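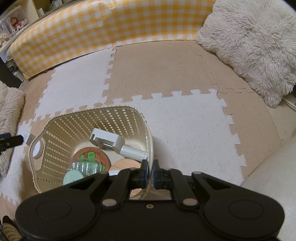
Nendari Driver Display: Progress Report to the Mathias Mobility Fund

September 10, 2023

Where we are

The short version is that the display works in a moving car, and we are thrilled. When we wrote to you in the spring we had a bench unit, a laptop and a lot of hope. Now we have two cars on the road, both fitted with the Nendari center display and the voice control that goes with it, and people who have never seen it before are getting in and using it without a lesson.

The first car has the early screen, which washes out when the sun comes in from the passenger side. The second has the brighter panel from Grondimora along with the new mount, and the difference on a clear afternoon is huge. Drivers who tried both asked for the second one back.

Road testing

We set ourselves a target of 3,000 miles across both cars before the end of the grant year. As of this report the log stands at 1,279. That is behind where we wanted to be, mostly on account of the wiring harness for the second car, which came with the wrong connector and had to go back. It's in now and the miles are adding up quickly. Most of them are ordinary trips: school runs, grocery trips, the highway out to the airport and back. We kept it that way on purpose, as a test track tells you very little about how a person looks for a parking garage in the rain.

So far 39 drivers have taken part. They range from people in their first year of driving to a couple of retired bus drivers who had plenty to say about the size of the clock (they were right, and it's bigger now).
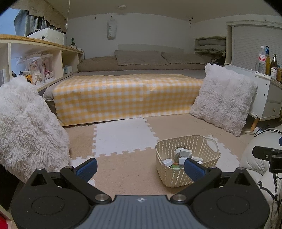 The comments after each drive have been the best part of the project. Our favorite feature going in was the lane preview, and drivers mostly shrugged at it. What they loved was the small strip along the bottom that shows the next turn and nothing else. Several said they stopped looking at the map altogether. We have moved the strip up in the work plan and it now stays on screen even when a phone call comes in.

Voice control

Voice control has come a long way since the spring. It copes with the fan on high and with a window partly down. It still struggles when kids are talking in the back seat – a real problem for a family car – and we don't want to hide that from you. Stidance, who make the microphones, have sent us a second set with a narrower pickup. We have fitted them to one car only, so that we can compare the two over the same routes.

We also cut the number of commands. The old list was long and drivers remembered the first few and guessed the rest. The new list is short, and the system accepts several ways of saying the same thing. "Warmer," "turn up the heat" and "I'm cold" all do what you would expect.

What we changed along the way

The knob is back! Our original proposal called for touch controls only, and we held on to that idea longer than we should have. Drivers kept reaching for something to turn, especially with gloves on. The knob handles volume and zoom, and pressing it takes you back to the main screen. It added some work to the dash panel and a little to the parts bill, both covered by savings on the bench equipment. 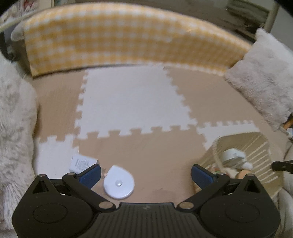
We would like to keep the remaining savings in the project and put them toward a third round of drivers, this time people who use hearing aids or who have trouble with small print. Two groups have already told us they are interested. If you're happy with that, a line by email is all we need, and we'll send over a revised budget page.

Not going so well

Startup is too slow. From turning the key to seeing the main screen takes long enough that drivers have usually backed out of the driveway first, and the rear camera view has to be ready before that. We have a fix for the camera, which now loads on its own ahead of everything else, but the rest of the screen needs more work. The night colors also need another pass. The dark blue looked beautiful on the bench and turned muddy on the road.

Next steps

In October we move the slim strip, the new command list and the night colors into both cars and start logging again on the same routes. The Stidance comparison will run alongside. Grondimora has offered to lend us a curved version of the panel, and we'd love to get it in front of drivers, though only once the startup problem is sorted out.

The mileage log and the full set of driver comments can be sent on request. The comments make great reading – start with the ones about the clock.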